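Grip force limits (object handling)

A grip force limit is a ceiling placed on how hard a robot gripper may close on an object. Limits of this kind are used in teaching laboratories, packing lines and research groups where a robot handles thin-walled or sealed goods. They are usually written into a site's handling rules along with limits on speed and lift height.

Practice differs from site to site. The Staven handling guide, first drafted by Sosina Lencho and Hélder Antunes, sorts objects into rigid, yielding and sealed classes. Sealed drink cans belong to the third class even when full, as a dented wall can weaken the seam at the lid. The guide asks operators to keep contact pads away from the rim and the pull tab, and to stop closing once the object no longer shifts. 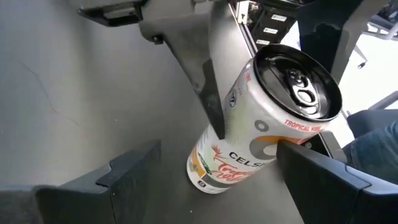

A Celsius can held between a dark pad and a gripper finger, with the pull tab closed.

Pads and fingers are inspected for dust and wear before each session. Under the Staven guide a pad is replaced after 1000 grips, or sooner if its face is cut. A can that has been gripped 100 times is withdrawn -- dented or not -- and is not returned for drinking.

The Tanoli rules, used mainly in schools, are stricter. They allow no sealed containers until an operator has logged 500 grips on rigid objects. Benvinda Veloso has argued that this figure is too high for short courses, and a revision begun in July would let instructors set their own.

See also: Contact pad; Emergency stop; Payload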